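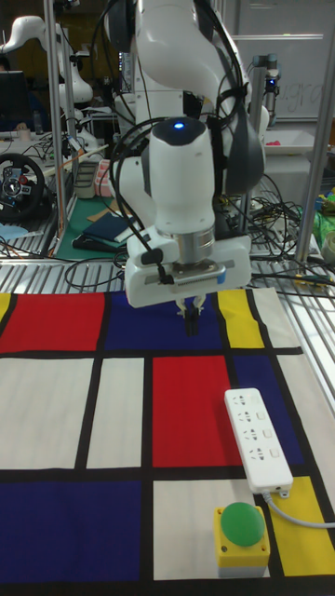
Banby is a small press and reading school for people who love old novels and want company while they read them! We started with four readers and one battered sea story, and we now have 53 classics in print, each with a short introduction and plain notes on the history. Our covers owe a lot to Mondrian - red, blue and yellow rectangles, thick black lines - and we still get excited choosing the colors for a new one.

Classes start every September at our Pemitis rooms. Each runs 29 weeks, and beginners are very welcome.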